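Clesport started in a rented church kitchen in Grammont with one oven that ran hot on the left side. We still bake in Grammont. Different kitchen, four ovens, all of them run hot on the left side.

We're a small baking school and a weekend bakery. Classes during the week, bread and pastry over the counter Friday thru Sunday. This page is supposed to tell you who we are so let's get to it, there's dough in the mixer.

## What we do

Mostly we teach regular people to bake. Home bakers, people who got a stand mixer as a gift and are scared of it, people who bake fine already but can't get a croissant to open up. A few go on to work in kitchens. Most just want better bread at home and that's plenty.

Current classes:

- **First Loaf** — one evening, three hours. White pan loaf, start to finish. You mix, you shape, you take it home.
- **Sourdough, slow** — two Saturdays, a week apart. You keep a starter going in between and bring it back.
- **Laminated Dough** — two full days. Croissants, pain au chocolat, one kouign-amann each. Bring a rolling pin if you like your own.
- **Sponge and Layers** — one day. Genoise, chiffon, buttercream two ways. Leveling, filling, a crumb coat.
- **Pies** — September only, when the plums come in.
- **Kids' Table** — ages eight and up, an adult stays. Cookies, flatbread, whatever the kids vote for within reason.

Ten people at most in any class. We tried fourteen once. Too many elbows, not enough bench.

## How it goes on the day

Come five minutes early, not thirty. The door sticks, push at the bottom. Aprons are on the hooks, tea and coffee on the shelf by the sink. We talk for maybe ten minutes and then your hands are in flour for the rest of it.

Recipes are by weight, in grams. We do have cups in the building but they're for coffee. If you've never used a scale you'll be used to it by the second ingredient.

Everybody makes their own. No demo table where one person does the fun part and the rest watch. You'll make a mess of at least one thing — a torn croissant still bakes, a split loaf still slices. We talk about what went wrong while it's in front of you and then you have another go, if there's time, and there usualy is.

Lunch is included on full days. Soup, bread, salad, something sweet from the counter. Tell us about allergies when you book. We work with wheat, milk, eggs and nuts all day long in one room, so we can't promise a safe class for anybody with a serious allergy to those. Sorry. We'd sooner say it here than at the door.

## Where the name comes from

People ask. It was painted on the flour bin that came with the church kitchen. CLESPORT, in blue. We never found out what it meant or who put it there, and by the time we needed a name for the permit we'd been calling the whole place that for months. The bin's still in use. Rye goes in it now.

## Jotby

Jotby is our notebook. It began as a stack of index cards, then a binder, and now it's a printed book we hand to every student on the first day. Left page has the recipe, right page is blank for you to write on. What flour, how warm the room was, how long you let it sit, what you'd change.

The blank side is the one that counts. Our students' ovens are all different, and so are their tap water and their kitchens in January. Write it down and your fourth loaf beats your first.

We printed 1,000 for the first run and figured they'd last years. They didn't. The second run has a cover that wipes clean and fixes the salt in the focaccia, which was double. If you have a first printing, please go cross that out. Page 31.

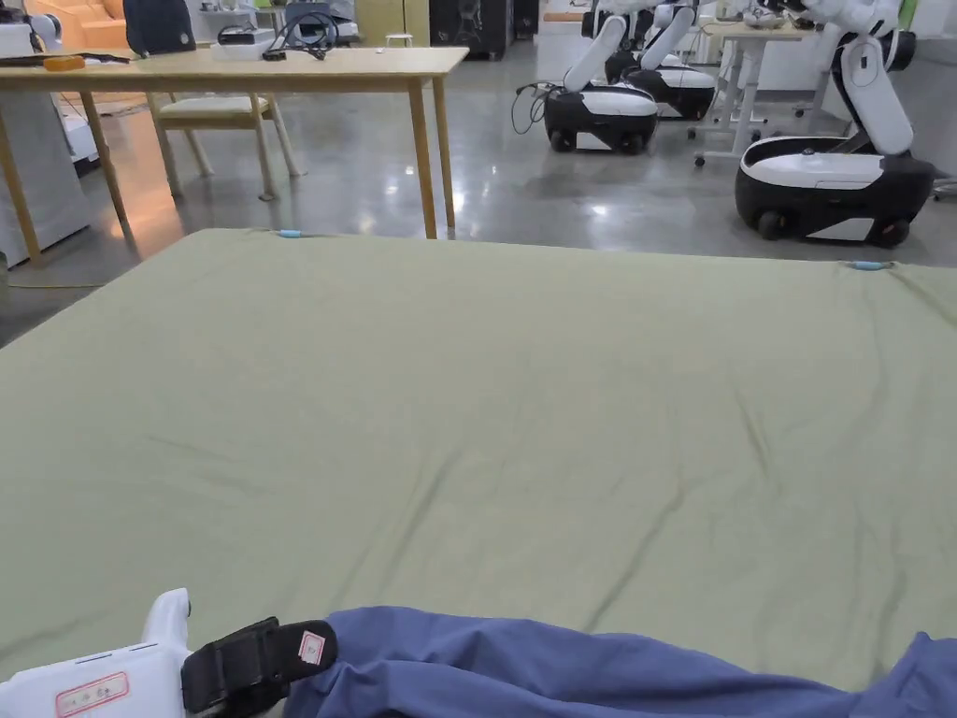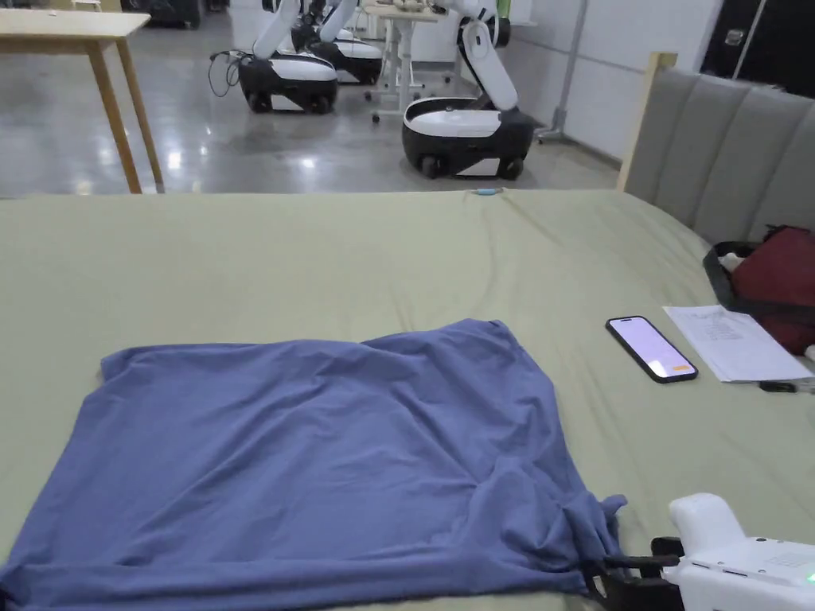
## The bakery side

Open Friday, Saturday and Sunday, 7 until sold out. Usually gone by one, earlier if it rains for some reason.

Always on the counter: country loaf, seeded rye, baguettes, plain croissants, cinnamon knots. The rest changes. We put the list on the chalkboard Friday morning and it stays up all weekend even after things run out, so look at the shelf and not the board.

Special orders need three days. Five for anything with layers. We make birthday cakes, we don't make wedding cakes — did two, loved the couples, didn't sleep. There are good people in town for that and we'll happily point you to them.

Day-old bread goes in the basket by the register, half price. Whatever is left on Sunday goes to the food pantry on the next street. They pick up at four.

## Our flour and the rest of it

Most of our wheat comes from the Amin mill, forty minutes up the valley. Stone ground, a bit coarse, drinks a lot of water. First time we used it every loaf came out like a brick and we almost gave up on it. Now all our recipes are written around it, and there's a note in Jotby for how much water to hold back if you're on supermarket flour at home.

Butter is unsalted, 82 percent, from whoever has it at a price we can stand. Eggs are local. Chocolate isn't, obviously. Vanilla we buy as whole beans twice a year and complain about the cost both times.

We sell the Amin flour in small bags at the counter. Same price we'd charge ourselves plus the bag.

## A few numbers

Somebody on the last survey asked for these so:

- 1,881 class seats filled since we opened
- 864 of those were First Loaf
- 1,412 cinnamon knots sold last winter, which was a surprise to us too
- one oven door replaced (twice)

## Who teaches

Four of us, and two more who come in for the busy months. Between us there's hotel pastry, a supermarket in-store bakery, a school cafeteria and one former surveyor who measures everything and is always right about the tart rings. We all teach and we all wash up. Whoever opens the bakery at 3 a.m. doesn't teach that night, that's the one rule we've never bent.

Teachers rotate, so if you take two classes you'll probably get two people and two opinions on kneading. Both work. Try each one and keep whichever your wrists like.

We don't do certificates. If you need a piece of paper for a job, the community college has a proper baking program and we think well of it. We'll write you a letter saying you took the class and what was in it, just ask.

## Booking and money stuff

Book by phone or at the counter. The online form is coming — it has been coming for a while. Class dates go up a month ahead and Laminated fills first.

Pay half to hold the seat, the rest on the day. Can't make it? Tell us a week out and you get everything back. Less than a week and we'll move you to another date, once. No-shows we keep the deposit, the butter's already been bought by then.

Gift vouchers are good for two years. Lost the voucher? Give us the name it was bought under, we keep a list.

Two half-price seats in every class for anybody who needs one. Say "half seat" when you book. We don't ask questions and there's no form.

## Finding us

Grammont, the low brick building behind the hardware store. Parking out front is theirs until five, so use the lot across the street for day classes. The bus stops at the corner. There's one step at the front door and a ramp around the side, call ahead and we'll have the side door unlocked.

If you smell bread and see a laundromat you've gone too far, come back half a block.

Phone's answered from 10 to 2 most days. Outside that leave a message and talk slow, the mixer's loud and so is the recording. We call back the same day or the next one.

Last updated Wed 20 August. Pie dates for September are on the board by the door, web page to follow when someone has a minute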